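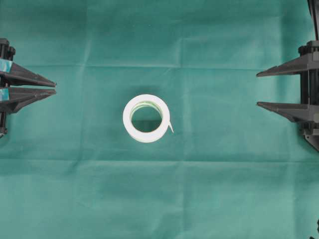 White tape on the green cloth.

I have been labelling fabric for two years and have changed my mind about the method twice. These notes cover the current one. They are mainly for Maricel Dela Peña, who asked why her labels fall off, and for me when I forget the settings.

Posted 19 Mar 2025

The problem is colour matching at a distance in time. I buy cloth in lengths, use part of it, and want the same shade again in a year or more. Shop names are no help. The same cloth has been sold to me as teal, sea green and petrol, and a dye lot can drift further than the gap between two named colours. So each length gets a number, a swatch and a line in a plain text file. The last number issued was 1551. The numbers don't run from one, as I carried on from an older list of paper samples.

The swatch is cut from the end of the length, never the selvedge, which often takes dye differently. I press it without steam, let it cool and pin it to card. One half is covered with black paper and the other left open, so that fading shows up as a line down the middle. Cards live in a drawer. A second set, smaller, is kept on the window sill and checked every July.
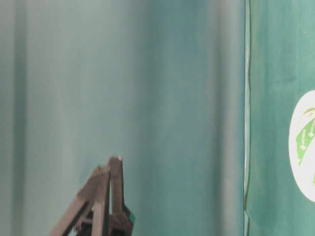 Green cloth, with the folds left in.

Folds matter more than I first allowed for. A hanging length never shows one colour: the raised parts catch the light and the hollows go dark, and the eye averages them badly. Akihiko Nakajima and I once compared the same hanging piece with the same card and came up with different answers, both written down with confidence. I now compare flat only, under one lamp, with the swatch laid directly on the cloth and turned so the warp runs the same way.

On labels. Writing on tape and sticking it to the cloth is quick and I did it for years. The adhesive creeps into the weave in a warm cupboard, and on anything brushed it lifts within weeks. Maricel, that is your fault found. Tie a card through the corner with cotton thread, or pin it if the cloth will stand a pin. Pencil, not ink.
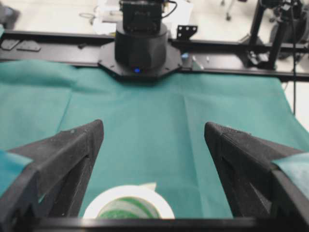 Green again, close up.

The text file has one line per length: number, date bought, width, fibre, shop, remarks. I tried a proper database called Kevau and gave it up when the export dropped the remarks column. Plain text can be searched from anything.

Still to do: re-press the cards from 3000 upwards, a separate run reserved for wool, and find out whether the black paper is itself shedding dye. Card 9 in that run has a grey edge I can't explain.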